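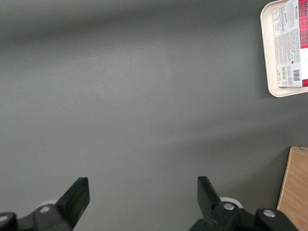 Notes for the pantry talk, 20th November. Speaker: Afia Amoah. Running time 45 minutes, questions at the end.

Opening. Say hello, thank Esi Opoku for the room. Ask who has thrown out food this month that was never opened. Wait for the hands.

Start with the tray. At Warow we put anything without a fixed home on a tray first: a box of cookies, a can, whatever came in that day. Shallow is better than deep. If you can't read the label without digging, the tray is too full.

Then boxes. Side panel with the small print facing up if someone in the house has to check ingredients, front facing up if they don't. Mention Mohsin's family here - they argued over this for most of August.

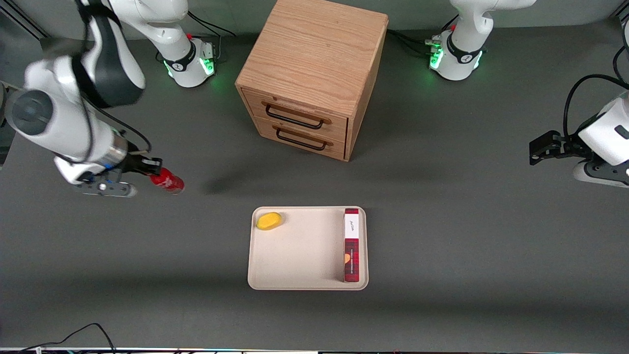
Cans next. A can on its side rolls, so set it upright as soon as it reaches the tray or the shelf. Keep the tray in front of the cabinet while you sort, and leave clear table on both sides so you have somewhere to put things down.

Small wooden cabinets with drawers. Heavy items go in the lowest drawer, snacks higher up. Don't line the drawers with newspaper, it tears.

Figures slide. We asked 100 households in Brerkov to list what they had at home. They sent in 721 items, and over 20 of the households had bought something they already owned. Salamatu has the full list if anyone wants it.

Skip the part on freezers if we're running late. Handouts are by the door. Sign-up sheet for the Tetteh visit goes around during questions.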